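Notas para la charla: ¿pueden ya las máquinas con las tareas de casa y de taller?
Elikem Sarpong

Duración prevista: media hora, más preguntas. Si voy mal de tiempo, saltar la parte de la ropa.

Apertura
Saludar, dar las gracias a Araba Acheampong por la invitación. Preguntar a la sala quién tiene lavavajillas. Preguntar después quién lo llena y quién lo vacía. Esperar las respuestas, no correr.
La máquina lava desde hace décadas. Lo que queda para la persona es coger un plato, girarlo y dejarlo en su sitio. De eso trata la charla.

Lo que ya funciona
Aspirar suelos lisos. Cortar césped dentro de un perímetro. En fábrica, soldar, pintar, paletizar cajas iguales. Recordar que en todos estos casos alguien ha preparado antes el terreno: sillas levantadas, piezas en utillaje, cajas de medida fija.
Contar el caso de la planta de Gronduvska. La célula de paletizado lleva tiempo funcionando bien, pero cuando entró un proveedor nuevo con una caja más blanda hubo que poner a una persona al lado. La caja se hundía con la ventosa. La persona sigue allí.

Lo que no funciona todavía
Recoger una habitación. Doblar ropa a una velocidad que le sirva a alguien. Vaciar la bolsa de la compra. Ordenar el cajón de herramientas de un taller a final de turno.
El problema se reparte en dos: saber qué hay delante y saber por dónde cogerlo. Decir claramente que la primera parte ha mejorado mucho y la segunda menos.
Materiales transparentes: la cámara de profundidad ve mal el plástico claro y el vidrio. Metal pulido: reflejos. Cosas apoyadas unas en otras: al tirar de una se mueve la de al lado.

Números de Plurkside
Ellos mismos nos dejaron usar el registro de octubre. 514 intentos de agarre con objetos de cocina mezclados. Lo interesante del registro son las anotaciones a mano: "resbala", "coge dos", "lo empuja a la esquina". La esquina sale mucho. Un objeto pegado a la pared de un cajón deja sitio a un solo dedo de la pinza.
No dar porcentaje de acierto. Cambiaron la pinza a mitad de mes y mezclar los datos sería engañar a la gente.

Cuánto tarda
Poner el reloj sobre la mesa. Una persona vacía una bandeja con media docena de cosas en 10 segundos, sin mirar mucho. Dejar que alguien de la primera fila lo pruebe con la bandeja que llevo (pedir la mesa auxiliar a la organización). Luego hablar del ciclo del brazo: mirar, calcular, bajar, cerrar, comprobar, subir. Cada fallo obliga a empezar otra vez. 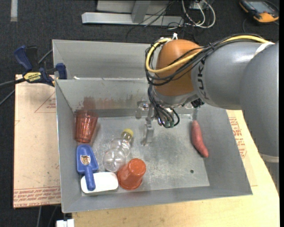 Lisboa, 8 de noviembre de 2018

Dejar la diapositiva puesta mientras hablo. El brazo es industrial, un KUKA, y el trabajo es de fregadero: vasos, una botella, una pieza que parece un boniato. Nada pesa. Comentar la botella de plástico transparente, estrechada por el medio y tumbada en diagonal. ¿Se coge por el tapón amarillo o por la cintura? Una persona no se lo pregunta.
Señalar el vaso rojo translúcido, en el rincón del fondo — enlaza con lo de las esquinas. Y el mango azul que descansa sobre la pieza blanca: si se levanta la de abajo, la de arriba va detrás.
Si preguntan por el brazo: por precio y tamaño no es para una cocina. Se usa en investigación porque es preciso y aguanta muchas horas.

Ropa (opcional)
Una camiseta no tiene forma fija. Mencionar el prototipo de Aidoo solo si hay alguien de lavandería en la sala. Dobla toallas aceptablemente si se las dan de una en una y extendidas.

Cierre
Mi respuesta a la pregunta del título: en el taller, algunas tareas sí, con piezas conocidas y una persona cerca para los atascos. En casa, el suelo y poco más.
Lo que yo compraría hoy para un taller pequeño: bandejas separadas por tipo de pieza, antes que un brazo. Pluvar empezó por ahí y luego la automatización les salió más barata.

Preguntas que suelen caer
Empleo: contestar con lo de Gronduvska, sin generalizar.
Plazos: no dar año.
Seguridad con niños en casa: remitir a Araba, que lo lleva ella en la sesión de la tarde.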